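Ririne Two-Arm Table Kit
Set-up guide, section 4: First sort run

Read section 2 (power, e-stop) first if you haven't. Don't skip it. This section gets you from a bolted-down kit to a first sorting run with the starter set: bricks, foam dice, cards.

Before you start

Frame bolted, all four corners tight. Both arms mounted on opposite sides of the table. Arm cables plugged in at the controller, left to L, right to R. Swapped cables are the number one support call we get.

Floor space: nothing anyone could trip on inside arm's reach. Loose cables off the tabletop. They can hang over the edge, fine, but leave slack. A tight cable pulls on the wrist and throws off your zero.

CAUTION: Arms move without warning once the Lullonia app shows READY. Hands, sleeves, lanyards, hair – all clear of the table before you press Home.

4.1 Laying out the table

1. Wipe the tabletop. Grit under the cards makes them slide.

2. Put the containers in one row along the far edge. Left to right: round black bin, white basket, blue tray, clear container, clear container. The app's default map expects this order. If you want a different order you can edit the map later, see section 6.

3. Set the blue tray flat. It's the biggest one and may come forward a little past the others, that's OK. The basket goes in upright with the short side facing you.

4. Tip the loose objects out in the middle, between the arms. Don't arrange them neatly. The vision module (Varkosby) is trained on messy piles and does fine with bricks leaning on each other. Bricks stacked more than 2 high are a diferent story, knock those down.

5. Cards go flat near the front edge, side by side, not overlapping.

6. Place one foam die in with the bricks. The second can go to the right of the cards, where the right arm gets it first. It makes a good first pick – big, soft, hard to drop. 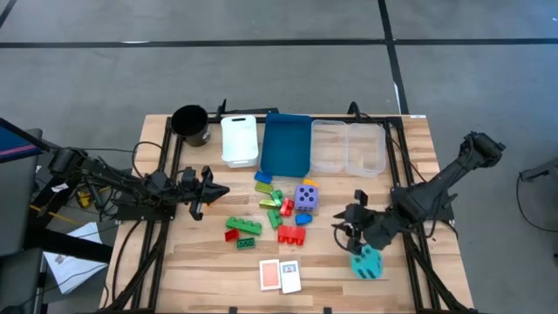
4.2 Homing the arms

1. Power on. Wait for the solid green light on the controller. Blinking green = still booting, leave it.

2. In the app: Arms > Home > Both. Left goes first, then right.

3. Grippers should open fully and stop well above the wood. If a finger touches the table, hit STOP and redo the height check in section 3.

4. Run Gripper Test. Open, close, 5 times each side. Listen for clicking. Clicking = loose finger screw, use the small hex key in the parts bag.

Note: kits shipped before July have the older firmware and the Home button is under Tools. Same function.

4.3 First run

1. Pick the program called Starter Sort. Bricks go to the basket, dice to the tray. The round bin and the clear containers aren't used in this program, leave them in place anyhow.

2. Speed: leave at Slow. Really. You can go faster when you've had a few clean runs.

3. Press Start, step back.

4. Arms take turns by default. Small stuff near the middle of the table may bring both grippers in close together. Zone Guard has to be ON for this (Settings > Safety). It keeps the fingers from crossing.

CAUTION: Never reach in to "help" with a brick when the grippers are close together. Press PAUSE first, wait for the tone, then reach.

5. If an arm misses the same brick three times it gives up and moves on. Turn the brick by hand after the run and start again. See-through bricks get missed the most. Extra light from the side helps, overhead glare doesnt.

6. Cards stay where they are in Starter Sort. There's a seperate program for them (Card Lift, section 5), needs the Wyss soft fingertips, sold as an add-on.
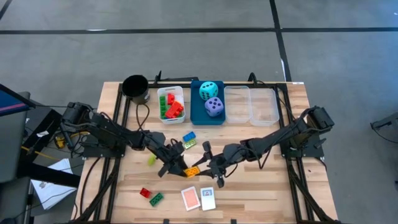

Fig. 4-2. Starter Sort, both grippers in at a small orange brick. Dice in the tray, some bricks in the basket, the rest still on the table.

4.4 Stopping and saving

Press End Run, not the power switch. The app writes the log when the run ends – cut the power and you lose it. Log holds the last 1000 picks, oldest get overwritten. Export to USB if you want to keep them.

Arms park themselves. Wait for them to finish parking before you take anything off the table.

Something not working?

Arm stops halfway, red light: overload. Clear the table, press Reset, home again.
Wrong container: check the row order against 4.1 step 2.
App says NO TABLE: camera is blocked or the frame was moved. Redo the corner check in section 3.
Both arms frozen, no light: e-stop is pressed in. Twist to release.

Still stuck, write to product support, attn. Marlies Baumgartner, with the log file and the serial number off the controller. Mail that comes in over the weekend gets answered Monday.

Go on to section 5, Card Lift, or section 6, Editing the container map.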